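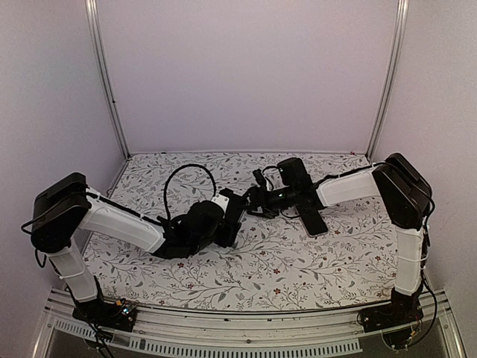 通知落款是2025年1月29日，大年初一。全公司只有米扎努尔一个人当天看到了，他不过这个年，在家闲着没事刷邮箱。他把邮件转发到我们退货组的群里，加了一个鞭炮的表情。等我们收完红包、吃完剩菜，终于有人点开附件，已经是初三了。

附件一共两页，说退货分拣台即将"引入协作伙伴"。措辞十分温柔，温柔到我妈看了以为公司要给我介绍对象。

我在Lakar的退货组干了好些年。退货组的活说起来简单：人家买了东西，不想要了，寄回来，我们拆开，看看是什么，看看还能不能卖，放进对应的筐里。手机、夹子、盒子、拆了一半的玩具，什么都有。有一回拆出一只吃剩的粽子，附了张纸条，写着"与图片不符"。这种东西没有对应的筐，我们研究了半个下午，最后归到"其他"。

协作伙伴来的时候装在木箱里，一起来的还有Josero公司的工程师迪马斯·皮莱。迪马斯瘦高，说话慢，鞋套从来不穿对脚，虽然鞋套按理说不分左右。他花了好几天把两条胳膊装上台子，接线，调试，对着屏幕叹气。组长让大家给两条胳膊取名字，说是总部的意思，有助于融合。投票结果左边叫老左，右边叫老右。总部回信说名字缺乏温度，请重新考虑。组长就在后面各加了个"哥"。

头一个星期，左哥和右哥主要在学习怎么互相不打架。它们都想去够中间那块地方，够到一半就停住，你让我，我让你，像两个在门口推辞谁先走的亲戚。老杨站在边上看了一会儿，说这不就是咱们部门开会吗。

老杨是我们组手最快的人，这个要交代一下。他拆包裹不用刀，用大拇指的指甲，指甲留得很讲究。墙上贴着他的纪录，一个班拆了452件，那张纸已经黄了，纸角翘起来，谁路过都顺手按一下。左哥右哥上岗第一天拆完的数目是80件。老杨那天下班请大家喝了汽水，走路的样子像刚当选了什么。

第二周是147件。老杨没再请汽水，但是也没慌，他说年轻人进步快一点是正常的。

慌的是我。我的岗位叫复核员，就是坐在台子旁边，看胳膊放得对不对，不对就按一下黄色按钮，在表上写原因。原因有固定的选项：抓取失败、识别错误、掉落、其他。我以前觉得自己是干活的，现在我是看别人干活的，按照米扎努尔的说法，这叫进入管理层。可是工资没跟着进去。工资条上的岗位名改了，长了好几个字，数字跟原来一样，我对着光看了，一样。

看别人干活比干活累。自己拆包裹的时候脑子可以不在，我曾经在拆包裹的时候把一部很长的电视剧从头到尾又想了一遍，还给女主角换了个丈夫。现在不行，现在得盯着。盯久了就会替它使劲。右哥去够一只手机，我的右肩膀跟着往前送；左哥在那儿转腕子，我的脖子也跟着歪。下了班去按摩，师傅问我是干什么重体力的，我说坐着。师傅的手停了一下，没往下问。

米扎努尔比我适应得好。他跟左哥右哥打招呼，早上说早，走的时候说辛苦了。我笑他，他说在上一家公司Beyene，他跟复印机也这样，那台复印机从来没卡过他的纸，只卡经理的。我想了想，从第二天开始也说早。声音小一点，趁没人。

春天过了一半，总部派人来参观。派来的人胸牌上印着Rolton咨询，西装很新，袖口的标签没拆。他在台子前面站着，问迪马斯现在能不能达到人工水平。迪马斯慢慢地说，这要看是谁的人工。老杨在后头咳嗽了一声。

咨询的人又问，为什么夹子这一类总是归到"其他"里去。这就说到我们的痛处了。夹子这类小东西，透明的，一边亮一边不亮，胳膊看得犹犹豫豫。人看也犹豫，可是人犹豫的时候会骂一句，骂完就放下去了，机器没有这个步骤。

迪马斯说可以现场试一次。大家都围过来，连财务都端着杯子来了。 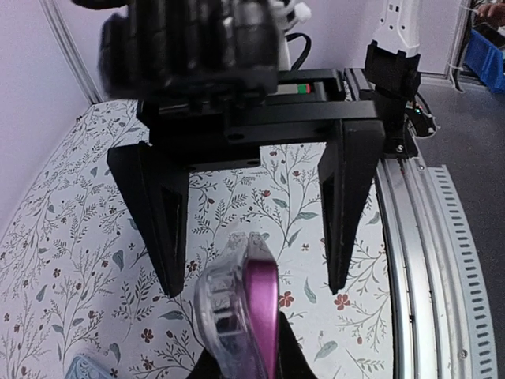

"胳膊来了以后，你们组裁了几个人？"财务端着杯子问我。

"一个都没裁。老杨去培训新来的，我改做复核，米扎努尔两边跑，另外走了的那位是自己回老家开面馆的，走了以后没再招人补。"

财务点点头，喝了一口，说那不就是裁了一个吗，裁的是还没来的那个。我说你们财务看问题的角度很特别。她说没办法，表就是这么画的。

试验做了好几遍，有成的，有不成的。不成的时候大家一起"哎呀"，成的时候反倒没什么声音，只有米扎努尔鼓了两下掌，发现只有他在鼓，顺势搓了搓手，装作是冷。咨询的人在本子上写了很多字。后来报告发下来，我找了半天，关于那天下午只有一句：现场员工参与度高。

报告里还有一条建议，让老杨把手艺"数字化"。具体办法是给他戴上一副带传感器的手套，让他照常拆包裹，拆给机器学。老杨把手套戴上，看了看，说这怎么拆，指甲盖住了。迪马斯说那就剪个口子。老杨说剪了口子传感器还灵吗。迪马斯想了很久，说不灵。两个人对着那副手套坐了一中午，谁也没剪，把盒饭吃了。

最后的方案是老杨不戴手套，坐在迪马斯旁边，用嘴说。这个夹子你从硬的那头拿。这个盒子先别管盖子。那个别使劲，一使劲它就跑。迪马斯一边听一边敲键盘，偶尔问一句，"使劲"是多少。老杨伸手在他胳膊上捏了一下，说，这么多。迪马斯把袖子卷起来看了看，继续敲。

我不懂程序，不知道那一捏最后变成了什么数。反正从那以后，左哥夹东西的样子有点变了，夹上以前会停那么一下。米扎努尔非说那一停就是老杨，老杨下手之前也停一下。我觉得他想多了，可是说完以后我再也没办法不这么看。

到了10月，两位哥一个班拆到682件。数字是早会上念出来的，念完组长带头鼓掌，掌声朝着台子去的，台子没什么反应。墙上那张黄纸还在，没人提要不要换。散会的时候我看见老杨走过去，把翘起来的纸角按了按，又从兜里摸出一小截胶带，贴上了。

那天下午来了一箱货，里头有个东西我到现在也说不清是什么，塑料的，能开，开了没什么用。右哥把它举起来，停住。左哥凑过去，也停住。我按了黄色按钮，在表上看了一圈选项。

"老杨，"我喊，"你来看看这个。"

老杨端着饭盒过来，米扎努尔也过来了，迪马斯从屏幕后面探出头，一只鞋套掉了一半。我们几个人围着看了一阵。

老杨说："像个装鱼饵的。"

米扎努尔说他老家有人用这个装牙。

迪马斯问，那应该放哪个筐。没人接话，老杨低头扒了一口饭，用筷子朝"其他"那边指了指，我就在表上打了个钩。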